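Wullora Story Shelf: what we've been reading

What a month for picture books! We had 817 loans from the children's corner in March, and a good many of those were the same four titles going round and round (you know who you are, and we love you for it).

The one everybody wants is The Ferry That Slept In by Blažena Polák. It follows a small, stubborn boat called Fela, who refuses to leave the harbour until somebody sings to her. The words are few and the colours are glorious, all smoky blues and orange lamps, and there's a fold-out storm in the middle that made our Sunday group gasp out loud. Leanne Hulme read it with all the voices and had to do the fog horn three times over!

If your lot are a bit older, try Avus and the Borrowed Moon, with words by Ilango Salian and pictures by Dorothy Treloar. The middle wanders a little and I did lose track of which uncle was which, but the night market pages are worth the trip on their own. Look for the tiny fox, who turns up where you least expect him.
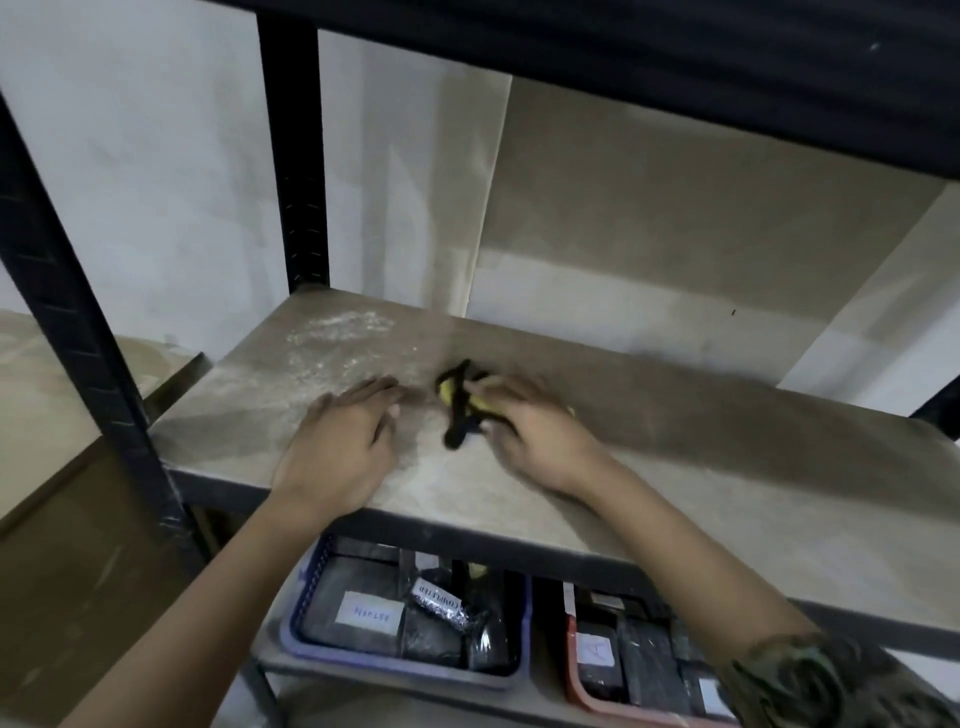
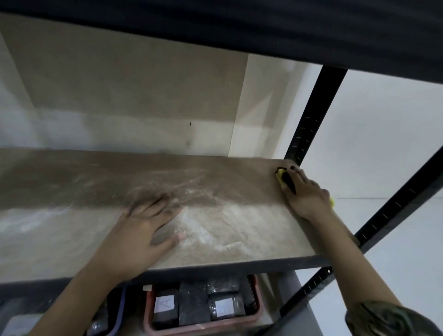
Coming up next

Roy Dawber is bringing his pop-up books on Sunday at 10.30, including the big castle one with the working drawbridge. Little ones will need a grown-up with them for that. We've also got 300 new bookmarks to give away, drawn by Year 2, so do take one when you come in.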